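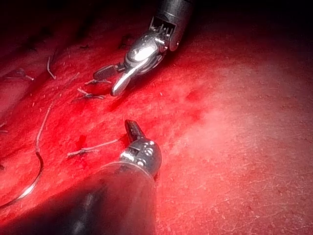
Surgical Skills Suite: Room Inspection Checklist
Site: Cestlow Building, second floor
Inspection date: February 10, 2019
Inspector: Guðlaug Kragh
Ratings: OK / Minor / Fail / Not checked

Scope: ventilation, power, lighting, water, cold storage, floors, exits and waste in the practice room, prep room and store. Instruments and training equipment are inspected under their own service plans and are not rated on this form.

1. Ventilation

1.1 Exhaust airflow, practice room: OK
Measured 966 cfm at the two ceiling grilles combined.

1.2 Supply airflow, practice room: OK
Measured 780 cfm. The room pulls air in from the corridor with the door closed. Tissue strip at the door undercut moved inward on each of three tries.

1.3 Filters: Minor
Filter log shows almost 600 hours on the current set. Pressure gauge still in the green band. Last change was signed but the filter size was left blank. Write it in.

1.4 Grilles clean and unblocked: Minor
Dust on the return grille in the prep room. A carton on top of the tall cabinet covers the lower third of it. Carton moved during inspection. Grille needs vacuuming.

1.5 Prep room fan, speed control: Fail
Dial turns freely with no change in speed. Fan runs at low only. Work order opened.

2. Electrical

2.1 Receptacles near sinks have ground-fault protection: OK
All four trip and reset with the test button.

2.2 Cords and plugs: Minor
One extension cord in use as permanent wiring behind the prep room bench. Same comment as last July. A fixed outlet was quoted then and has not been installed.

2.3 Panel access: OK
Clear floor space in front of the panel. Directory legible. Circuit 14 is labeled "spare" and feeds the hall clock; correct the directory.

2.4 Emergency power off button: OK
Cover intact, label readable from the door. Tested with the area shut down.

3. Lighting

3.1 General lighting: OK
Average 89 foot-candles at table height, room lights only.

3.2 Shadow and glare at the work surface: OK
Ceiling lights show no flicker and no failed tubes. The Srour task lamp on the prep bench has a loose elbow joint. Tighten or replace.

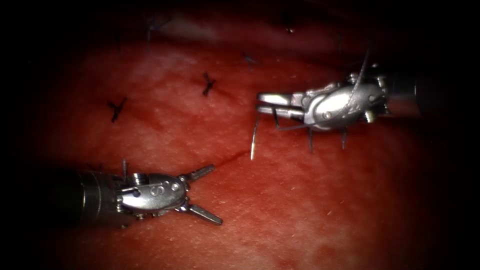 Two metallic grippers over red tissue, practice session.

3.3 Battery-backed exit lights: Minor
Both lit. The unit over the rear door went dim before the end of the timed test. Replace battery and repeat the full test.

4. Water and eyewash

4.1 Eyewash station flow: OK
Even flow from both heads, caps come off with the water. Weekly flush tag has two missed entries in the past quarter.

4.2 Hot water at hand sink: OK

4.3 Drains: Minor
Floor drain in the prep room is slow. The trap had been topped up. Have it snaked before the next heavy cleaning.

4.4 Backflow preventer: Not checked
Tag is behind a locked panel. Key not on site.

5. Cold storage

5.1 Refrigerator temperature log: OK
Readings complete. Display and separate thermometer agree within one degree.

5.2 Door seals: Fail
Lower left corner of the freezer gasket is split. Ice on the inner lip. Part ordered through Presuvow. Until it is fitted, check the temperature at opening and closing of each shift.

5.3 Contents labeled and dated, no food or drink: OK

6. Floors, surfaces and cleaning

6.1 Floor condition: Minor
Coved base has pulled away from the wall behind the prep room door. Reseal.

6.2 Disinfectant on hand and in date: OK
Clarico wipes, three tubs, all sealed. The spray bottle by the sink had no label and was discarded.

6.3 Cleaning record: OK
Signed for every session. Several entries carry initials that do not match the signature list. Update the list.

7. Exits and storage

7.1 Exit path clear: OK
7.2 Fire extinguisher: OK
Gauge in range, pin and seal in place, monthly tag current.
7.3 Storage height below sprinklers: Fail
Top shelf in the store is stacked to within a few inches of the sprinkler head. Cleared in part during the visit. Mark a maximum height line on the wall.

8. Waste and sharps

8.1 Sharps containers below fill line: OK
8.2 Waste bags closed and tagged: OK
8.3 Pickup schedule posted: Minor
Posted copy is out of date and gives the old dock number.

Open items to close before reinspection: 1.5, 5.2, 7.3
Carried over from last inspection: 2.2
Access needed: key for 4.4

Signed: G. Kragh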